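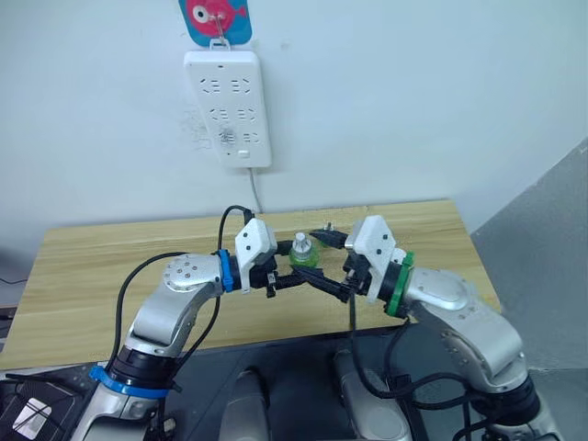 Progress report to the Hurkano Fund, second installment
27 Mar 2022

It's been a really good stretch for the bottle reuse project, and I'm happy to report that we're through the sorting stage and well into the handling trials. Of the 795 used bottles the Mivport shops gave back to us in February, 383 were sound enough to keep. That's more than we hoped for in the application!

The little green bottles are the stars so far. They're small, they stand up nicely on a plain tabletop, and the translucent green lets you judge the level inside without opening anything. Getting caps off and back on is where most of our time goes now. We want a shop to be able to do it at any ordinary table, so we're keeping to one ourselves.
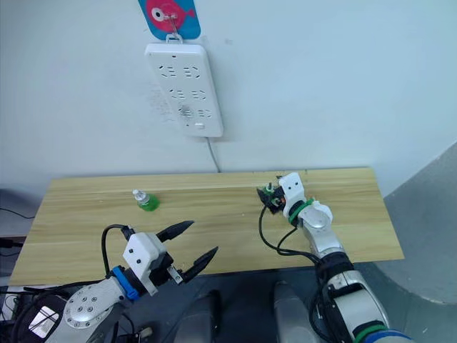

Bottle Reuse Team, Kovona

Spending stands at $2050 out of the $3940 award. Most of it went on collection crates and on cleaning, with a smaller share for replacement caps (we've ordered from Katene twice and will probably go back a third time). Rent is covered through the summer, so what's left can go straight into the trials.

The work corner has settled down too. The power strip hangs on the wall over the table, from a hook under the blue card with the pink fish, and that leaves the tabletop free for bottles and caps. The wall behind it has its scuffs and could do with some paint, but we haven't charged any to the grant and don't plan to.
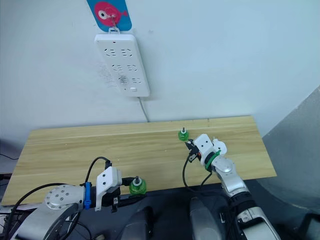
Ragnheiður Norðdahl wrote after reading our draft that she'd like the caps reported separately from the bottles, "because a good bottle with a bad cap is still a leak." We agree, and the next report will have two tables.
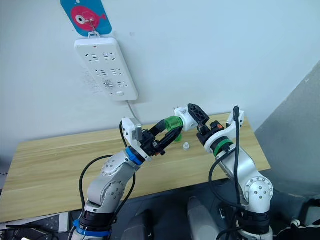 Splitting them also helps with ordering, as we'll finally know how many spare caps a shop needs for each crate. Two more shops have asked to join, which is lovely, and we'd like to bring both in before the final installment. The only change we're requesting is to move the unspent travel money over to cleaning. Please let us know if you need a revised budget sheet for that.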